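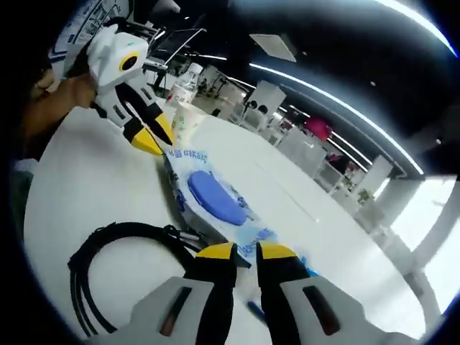 Monthly check, shared tables and consumables, Naltar meeting rooms. Checks carried out on Thursday from 10 am by Dwayne Kasprzak. Items are marked Pass, Comment or Action. The table top counts as a clean surface for this check, and everything standing or lying on it is included. On the white table this covers the pack with the oval blue lid, the paper cup and water bottle towards the back, and the coiled black cable lying beside the pack. Drinks and cables are dealt with under sections 2 and 3, the wipes and tissues under section 4.

1. Table structure

1.1 Top level and stable under hand pressure at the edge. Pass.
1.2 Edge free of chips, splits and sharp points. Pass.
1.3 Surface free of lifting or deep scratches. Comment: light scuffing only. No work needed.
1.4 Feet in full contact with floor. Action: one foot pad missing on the table in Gezer room. Replacement ordered from Zonow, part held at reception until fitted.
1.5 Underside fixings tight. Comment: two bolts in Gezer room turned by hand. Tightened during the check. Look at these again in May.

2. Drinks and liquids

2.1 Bottles capped when not in use. Pass.
2.2 Open cups kept to the back of the table, away from leads and connectors. Comment: the rule is followed in most rooms. Lidded cups are preferred and are stocked in the kitchen, second shelf.
2.3 Spill kit present and sealed. Action: seal broken on the kit in the corridor cupboard. Contents complete against the card, seal to be renewed.
2.4 Absorbent roll available. Pass.

3. Cables

3.1 Cables on table tops coiled, with no loop hanging over the edge. Comment: large coils take up working space and can catch a sleeve. Users to tie them with the straps provided. Straps are in the drawer under the printer – reusable type only, no tape.
3.2 Outer covering undamaged at both ends. Pass for all fixed leads. Loose leads belong to users and are outside this check unless damage is obvious.
3.3 Floor runs covered where they cross a walkway. Action: the cover by the door in Gezer room has lifted at one end. Re-lay and press down. Until then the door side is to be kept clear of chairs.
3.4 Nothing connected to an extension lead that is itself plugged into an extension lead. Pass.

4. Wipes and tissues

4.1 Packs stored flat and away from heaters. Pass.
4.2 Lidded packs closed after use. Comment: a lid left up overnight is enough to spoil the top sheets. Press the lid down on all sides, as the catch can feel shut when it is not.
4.3 Packs opened at the proper opening.
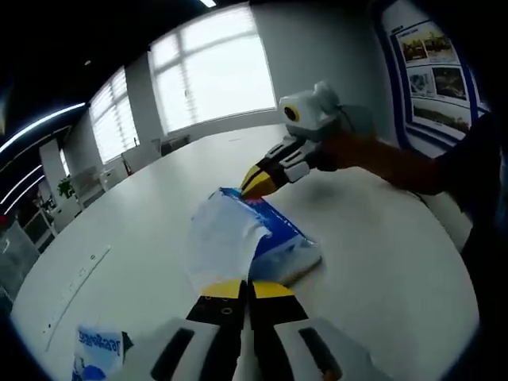
Comment: tearing the end of the wrapper is not acceptable for stock that is to be kept. A torn end cannot be closed again, and sheets pulled out in a bunch are usually wasted. Any pack found torn is to be used up the same day or moved to the cleaning cupboard for rough work.
4.4 Loose sheets cleared from table tops at the end of each session. Comment: reminder sent to all room users.
4.5 Stock level. Comment: 26 packs in store, reorder level is 4. No order required.
4.6 Product suitable for the surface. Comment: plain wipes only on white tops. The Flironar spray is for floors and must not be used on tables – it leaves a film which marks under cups.

5. Waste

5.1 Bin within reach of each table. Pass.
5.2 Bin lined and less than three quarters full. Action: bin in Gezer room overfull at time of check. Emptied.
5.3 Used wipes placed in general waste, never in the toilet. Pass. Notice in place on both doors.

6. Actions carried forward

1.4 Foot pad, fit on arrival.
2.3 Spill kit seal, renew.
3.3 Floor cable cover, re-lay.

Item 1.5 is closed but stays on the list for the May check. Completed sheets go in the blue folder at reception.

D. Kasprzak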